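About Junness

Junness sells art prints, poster reproductions and hanging hardware by mail order. The company was formed through the merger of two smaller sellers, Bondness and Sundaram, and still uses both names on certain product lines. Bondness covers film and travel posters. Sundaram covers botanical and textile prints.

What we sell

The catalog is divided by sheet size. Most posters are offered in 3 sizes, and the size given on a product page is the size of the full sheet, including any border. The printed area is smaller and is listed on its own line. Customers buying a ready-made frame should go by the sheet size. Customers ordering a mat should go by the printed area.

All reproductions are made under license from the rights holder. The license line appears at the lower edge of the sheet, outside the printed area, and will be hidden by most mats. We do not sell originals, signed copies or numbered editions. 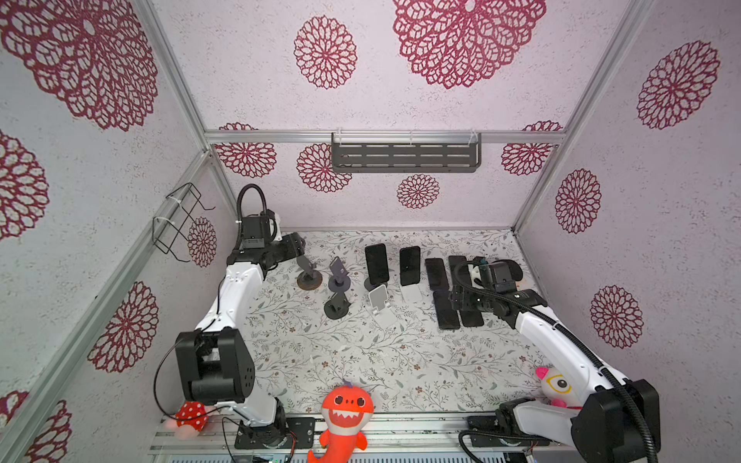 Two arms and a row of phones, with red floral medallions on the walls.

Paper and ink

Standard posters are printed on 257 gsm coated stock with a satin finish. Botanical and textile prints use an uncoated stock of the same weight. Uncoated sheets take ink more deeply and dry slightly darker than the preview on a monitor. Screen color should be treated as a guide only.

Pigment inks are used for both stocks. Prints should be kept out of direct sun and away from bathrooms and kitchens. We do not laminate, and we advise against dry mounting at home - heat can mark the coated surface.

Orders and shipping

Orders are printed after payment clears and leave the Sendale warehouse within 7 business days. Sheets are rolled with the printed side in, wrapped in acid-free tissue and packed in a rigid tube. Orders of 6 or more sheets may be split between tubes. Each tube has its own tracking number.

A rolled print should rest flat under clean, even weight for a day before framing. Do not roll it backward to remove the curl. 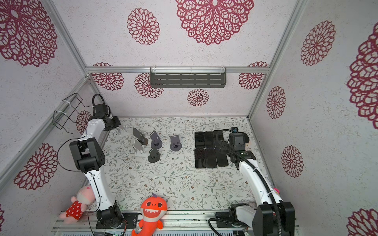 Returns

Damaged or misprinted sheets are replaced at no charge. Send the order number and a photo of the damage, including the tube if it was crushed. Unwanted prints may be returned unframed in the original tube. Custom sizes are not returnable unless faulty.

Trade accounts

Framers, hotels and retail shops may apply for a trade account. Trade orders are invoiced monthly and can be shipped flat on a pallet. Applications received before the end of May are reviewed the same month. Existing Bondness trade numbers remain valid - there is no need to apply again.

Page last updated Tuesday, April 6, 2021.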